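4.2 Reassignment of dishroom work at the Hellby site

The second part of the study concerns the dishroom at Hellby, a staff canteen operated by Vostow that serves around 1000 meals on a normal working day. Before the Sekent cell was introduced, wiping and racking small tableware was done by hand at the end of the line, usually by the most recently hired employee on the shift. The work was rated by staff as the least desirable in the kitchen, and it was also the task through which new employees learned the pace of the room and the names of their coworkers. Both points matter for what follows.

The cell was developed on a bench before any equipment was moved to the canteen. The bench task was limited to plates and bowls, a sponge, a cloth and a wire rack, and the kitchen staff were asked to comment on it at each stage.
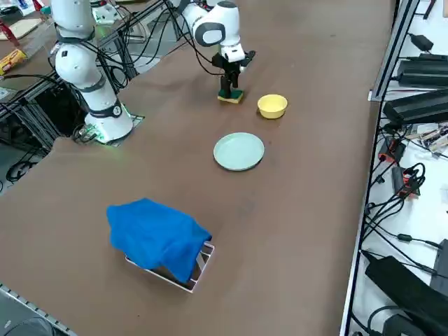

Staff comments were collected in two rounds of interviews conducted by Farzana Mirani between January and the end of spring. In the first round, most respondents expected the cell to take over the whole of the dishroom. By the second round, expectations had narrowed. Respondents spoke of the cell as one station among several, and their concerns had moved from job loss to the question of who would be responsible for it. Dishroom employees reported that they were already being asked to sort tableware in advance, to set aside items with dried food, and to call a supervisor when the cell stopped. None of these duties appeared in their job descriptions at the time.

Management held a different view of the same duties. In the shift plan prepared by Vostow, sorting and monitoring were recorded as idle time and were therefore open to reassignment. The plan was revised after the second round, and a named cell attendant was added to the morning and afternoon shifts.

Figure 2. Bench layout for the wiping task, with sponge, plates, and cloth on the rack.
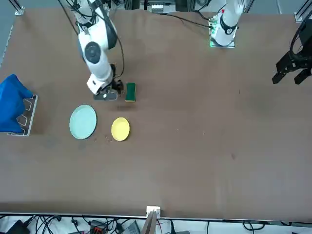

Section 4.2 | 2000 words in full text

The attendant role carries a modest pay supplement and requires a short training course. It has been filled from within the dishroom on both shifts. Older employees were less likely to apply, citing the written part of the course more often than the equipment itself. This agrees with Nikzad's account of attendant roles in commercial laundries, where formal training requirements favored recent hires over experienced ones.

A less expected effect concerns the induction of new staff. With hand wiping reduced, new employees now begin at the tray return, where they work alone for much of the shift. Several supervisors described slower integration into the team and more frequent requests for transfer during the first weeks. The interviews do not allow us to separate this effect from a change in the break schedule made in the same period, and we return to the question in Section 5.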